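Zostska wrist cam set – README

Student robotics club, summer project. Updated August 28, 2024. Still a draft, fix things as you find them.

What this is
Wrist camera recordings from the club arm, driven by hand by club members. Short pick and place runs plus a lot of idle footage in between. 29 sessions, 2,000 clips total. Collected in July, in members' homes mostly, so floors and furniture vary from session to session.

Folders
zostska/raw – straight off the arm, don't edit
zostska/trimmed – dead time cut from both ends
zostska/doolan – the Doolan sessions, different finger pads, keep seperate
notes.txt – one line per session, some missing

Labels
Each clip has a task name, driver initials, and gripper state per step (open, closing, closed, holding). "Closed" means tips together or nearly so with nothing between them. If theres an object it's "holding", even if the grip is bad. The Erthorpe script used to mix those two up. Rerun it if your copy is older than the trimmed folder.

Idle clips are labeled too. Arm over bare floor, fingers closed or close to it, room stuff at the edges – plants, furniture legs, whatever was there. Keep them in training. Dropping them made the policy grab at nothing.
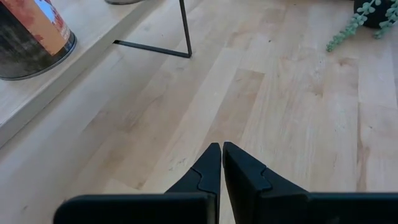
Vidar Midtbø would split the idle clips out by default and let people opt in, on the grounds that a beginner loading the whole set gets swamped by them and the holding class ends up tiny. Fair point. For now there's a flag, --no-idle, in the Dellard loader. Default stays as is until somebody runs both and posts numbers.

Known problems
- 4 sessions have the gripper state lagging behind the video. Listed in notes.txt.
- exposure jumps when the arm turns toward a window
- fingers take up a big part of the view, so small objects dissapear right before contact
- no depth. Don't ask

Splits
Split by session, never by clip. Clips from one session look nearly the same and your test score will be garbage. Doolan sessions are test only.

To do
relabel the lagging sessions
write a real license section
checksums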